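Katsaros Laundry Co-op: April linen news
By Selamawit Weldu
April

Quick one this month, flat out with the Derkby order.
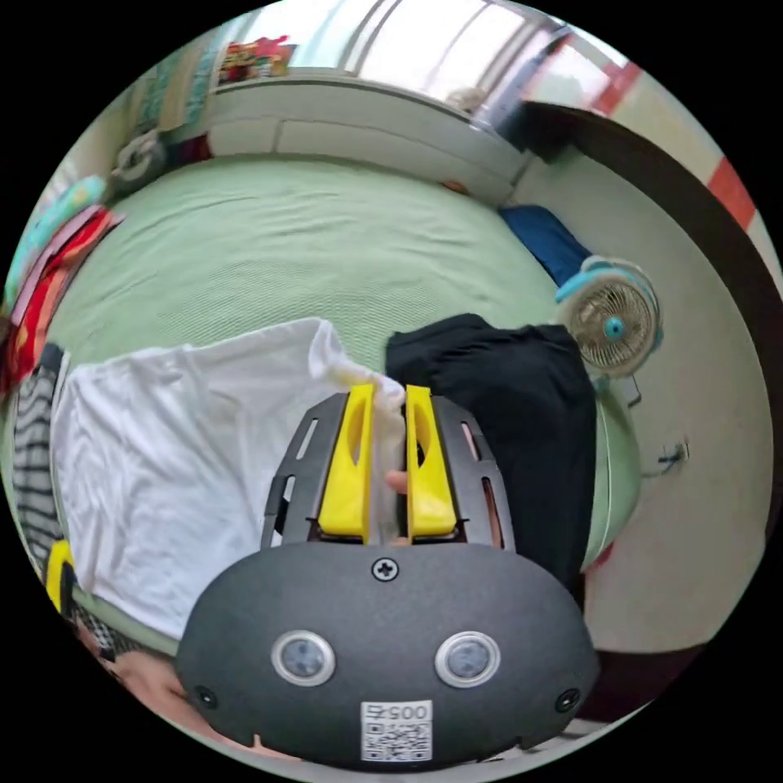
Do we still have to bring tea towels in on the hanger?
Folded in a bag is fine now. Hangers only for tablecloths and anything with a pressed edge.

Right, the rest. Prices stay put until winter. Napkins still go in lots of 21, please don't send 22 and a note, the note gets lost. Odd ones sit on the shelf by the door till someone claims them.

Starch. We've had a few grumbles that the cafe aprons are coming back stiff as a board. Fair enough. Getachew Ambaye has cut it back on the grey aprons, left the striped ones alone becuase Vusa like them that way. If you want none at all, write NO STARCH on the docket. Big letters.

Stains: tell us what it was. Turmeric, beetroot, red wine, whatever. Pin a scrap of paper next to it. Don't put salt on it, don't put it through a hot wash at home first. Candle wax, leave it, we'll scrape it off here.

Lost: one cream tablecloth, docket 1709, scalloped hem, belongs to a customer's nan and she would very much like it back. Check your cupboards. It may have gone out in the wrong bag after the Drondent dinner.

Pick up is from 10 in the morning, not before, the roller door is slow and so am I. Bags left out the front overnight are at your own risk, we had a possum in one.

Ironing class is full. Waiting list on the clipboard. Bring your own shirt, collar and cuffs, no silk. Parking round the back off the lane, watch the new bollard.

More next month if I get a minute. Selam

Last updated: April, 4.40 pm

Recent items
Linen hire: what's in the 1000 piece wedding set
New colours in cotton napkins
Moths again
Getting wax out of damask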